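Course Handout: Working Rules for Robots in Domestic Outdoor Spaces
Module 13, Practical Robotics Program
Instructor: Manon Lévesque

Purpose of this handout

These notes set out the rules that apply to all outdoor exercises in the Skevar simulated yard. Students are expected to have read them before the first lab session in March. The rules are drawn from the program's safety manual and apply equally to runs carried out in simulation and to later runs on hardware.

1. Handling objects in a furnished area

1.1 One gripper holds one object at a time. The second arm stays open and clear until the held object has been set down.

1.2 Small containers, bottles included, are carried upright and below shoulder height. The contents are to be treated as unknown unless the task sheet names them.

1.3 A grill is treated as hot at all times. No arm may pass over the lid or the side shelf, and nothing may be placed on the lower rack.

1.4 Plants near the base of the robot count as obstacles. Both forearms must clear the foliage before the base turns.

1.5 Small items on the paving are logged before the base moves. If an item cannot be identified, the operator stops and records it as unknown.

A bottle held in the left gripper, with a potted plant between the arms and the grill to the right, calls for Rules 1.1 through 1.4 together. Students should be able to state which arm may move first and why.
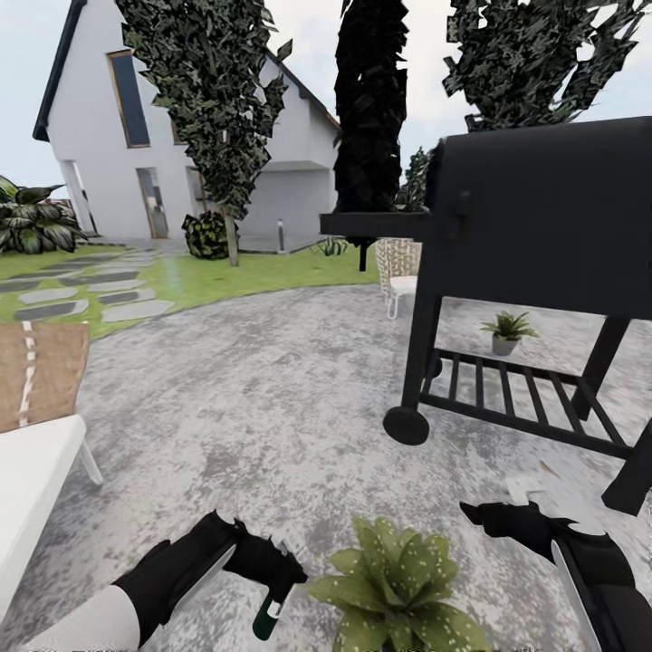 2. Boundaries and surfaces

2.1 The working area ends at the edge of the paving. The base may not enter the lawn without a written extension of the task.

2.2 Where the paving edge is curved, the limit is drawn as a series of short straight lines inside the curve. The Bunditz planner accepts no more than 18 segments per boundary.

2.3 Leaves that hang over the paving reduce the working area. The limit is moved inward to clear the lowest leaf.

2.4 Fences with narrow gaps between the boards can produce broken depth readings. The fence is entered in the map by hand as a solid surface.

2.5 Thin bright lines that cannot be explained, whether cable, string or a fault in the rendering, are treated as real until the instructor has cleared them.

For the second exercise, students will mark the paving limit at the lower right, the lowest leaves above it, the low striped plant on the lawn, and the fine white line against the fence.

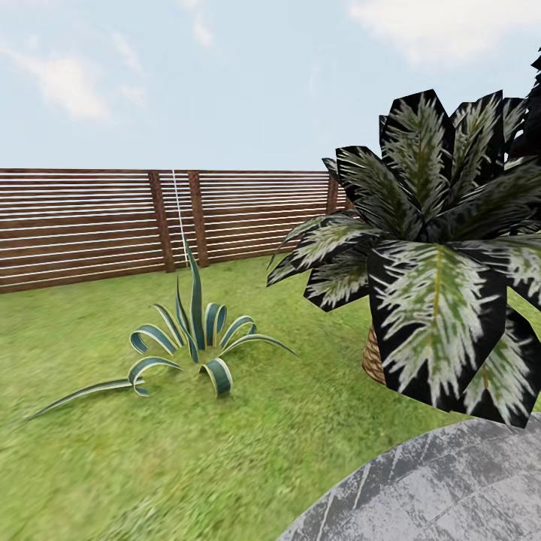
3. Records

3.1 Each run is entered in the log under its run number, with the name of the operator and the rule numbers that applied.

3.2 A stopped run is kept in the log. It may be repeated no more than 2 times before the task sheet is reviewed.

3.3 Completed logs are submitted to Room 792 before the next session. Late logs are accepted only with the instructor's signature.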